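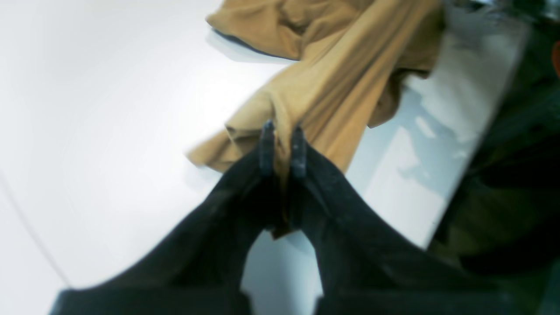
Folding small cloths from a crumpled start

Household notes, laundry section. Last revised 08/04/2018 by Tanveer Kazmi.

Most folding instructions begin with the cloth already laid out square. In practice it comes off the airer or out of the basket in a heap, and the first half of the work is finding a corner. The method below covers tea towels, dusters, napkins and plain cotton squares. Fitted sheets are dealt with on a separate page.

Surface

Use a flat, hard, pale surface at least 600 mm deep. A white worktop suits tan, khaki and other mid-toned cloths, as the hem shows up clearly against it. Pale cloths are easier to read on something darker. Wipe the surface and let it dry before starting. Padded ironing boards are a poor choice for this job: the cloth grips the cover and will not slide flat.

Light should come from one side if possible. A ridge in the fabric then throws a shadow, and a fold can be told from a hem without touching it.

Opening the heap

1. Put the cloth down as it comes. Do not shake it over the worktop if it has been used for dusting.

2. Pinch the uppermost ridge between finger and thumb, taking one layer if you can. Two layers pinched together will lift as a tube and the cloth will twist.

3. Raise it until most of the weight hangs clear. Corners drop to the lowest points. Take hold of one with the free hand and release the first grip.

4. Run the free hand along the hem to the next corner. Keep light tension on the hem, otherwise the fingers jump across a fold and arrive at the wrong corner.

5. Lower the far edge on to the surface first, then draw the cloth towards you as it goes down.
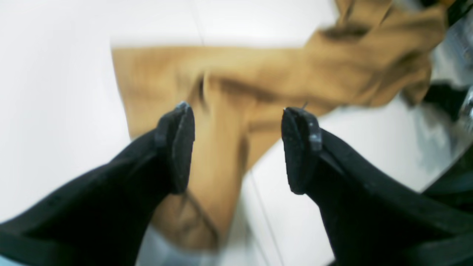 Thick, lumpy folds usually mean that a corner is tucked underneath. Pulling on the outside edge tightens them. Slide a flat hand beneath the bunched part, lift it slightly and let the corner fall out, then pull.

Smoothing

Work from the middle outwards with the side of the hand. Diagonal creases are removed by pulling opposite corners, one pair and then the other. Creases parallel to a hem come out with a straight pull across them. A cloth that has dried in a heap may need a light mist of water – enough to dull the surface, no more – and a minute to relax.

If the cloth will not lie square after this, it has probably shrunk unevenly along one hem. Fold to the longer side and accept a small step at the edge.

Folding

Fold in half lengthways, hem to hem, then in half again. Turn the long strip over in thirds. The last fold should face the front of the drawer so that a single cloth can be taken out without opening its neighbour.

For narrow drawers, stop after the first lengthways fold and roll from the short end. Rolls take more room but recover better if the drawer is overfilled.

Storage

Cloths should be fully dry. Check the hems, where several thicknesses are stitched together and moisture stays longest. Stand folded cloths on edge in a single row and put clean ones in at the back.

The Bravach drawer divider in the small size holds its position well on a bare drawer base. On a lined base it creeps forward, and 2 strips of non-slip matting underneath will stop it. The Zenberg version has a deeper wall but takes up more of the drawer width.

Keep polishing cloths apart from drying cloths. Traces of wax do not always wash out, and they leave smears on glass.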